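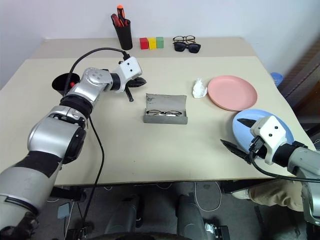
Brillenetui innen fleckig, wie bekomme ich das wieder sauber?

Gefragt von Kamran Bhutto
Kategorie: Haushalt, Reinigung

Hallo zusammen,

ich räume gerade meinen Arbeitstisch auf und bin beim Thema Brillen hängen geblieben. Ich habe inzwischen drei Stück in Gebrauch: eine mit dünnem Metallrahmen, die im grauen Klappetui liegt, eine mit schwarzem Rahmen und dann noch die Sonnenbrille. Nur die erste hat ein Etui, die anderen beiden liegen hinten auf dem Tisch zusammen, was vermutlich auch nicht ideal ist.

Mein eigentliches Problem ist aber das Etui. Innen im Deckel sind kleine dunkle Flecken, die ich bisher nicht wegbekommen habe. Mit einem trockenen Papiertaschentuch habe ich ordentlich gerubbelt, Ergebnis: Taschentuch zerknüllt, Flecken noch da. Das Etui ist von Dresta, ich habe es seit November und würde es gern behalten, weil es so schön fest schließt. Was nehmt ihr dafür? Spülmittel? Alkohol? Ich habe ein bisschen Angst, dass sich das Futter ablöst.

Und gleich noch hinterher: Darf man Brillengläser mit Taschentüchern putzen oder ist das wirklich so schlimm, wie alle sagen?

Danke schon mal!

Chiến Lâm

Hallo Kamran, das hatte ich bei meinem auch! Bei mir war es Abrieb von der Beschichtung an den Bügeln, vermischt mit Hautfett, das setzt sich gern im Deckel ab. Trocken rubbeln bringt da wenig, du schiebst es nur tiefer ins Futter.

So habe ich es gemacht: Brille raus, 300 ml lauwarmes Wasser in eine Schüssel, ein kleiner Tropfen Spülmittel dazu. Dann ein Mikrofasertuch eintauchen, sehr gut auswringen (wirklich gut, es soll nur noch feucht sein) und die Flecken abtupfen, von außen nach innen. 5 Minuten warten, mit einem zweiten Tuch und klarem Wasser nachtupfen. Danach das Etui offen stehen lassen, am besten über Nacht. Nicht auf die Heizung legen, bei meinem alten hat sich dabei der Kleber verabschiedet und das Futter hing dann wie ein Segel herunter.

Alkohol würde ich erst an einer Ecke testen. Bei glattem Kunststoff geht das meistens, bei weichem Futter kann es Ränder geben — und die sieht man dann mehr als die Flecken vorher.

Zu den Taschentüchern: Ich lasse es. Meine alte Lesebrille hat lauter feine Kratzer, und ich habe jahrelang alles genommen, was gerade herumlag, Küchenrolle inklusive. Jetzt spüle ich die Gläser kurz unter lauwarmem Wasser ab, Tropfen Spülmittel ohne Balsam, und trockne mit einem sauberen Baumwolltuch.

Die Sonnenbrille würde ich nicht an der anderen reiben lassen. Ein Stoffbeutel reicht völlig, für unterwegs ist was Festes besser.

PutzTeufel17

neues kaufen, kostet doch nix

Gerlinde_M

Ich schwöre auf Putine, das ist so ein Reinigungsschaum für Polster. Eine winzige Menge auf eine alte Zahnbürste, leicht einarbeiten, abnehmen, fertig. Auf die Brille selbst darf das aber nicht kommen, also vorher raus damit und erst wieder rein, wenn alles durchgetrocknet ist!

Bei meinem Mann waren es übrigens Stockflecken, weil er die Brille immer nass ins Etui gelegt hat. Die gingen gar nicht mehr raus. Riech mal dran, wenn es muffig ist, würde ich das Etui doch austauschen.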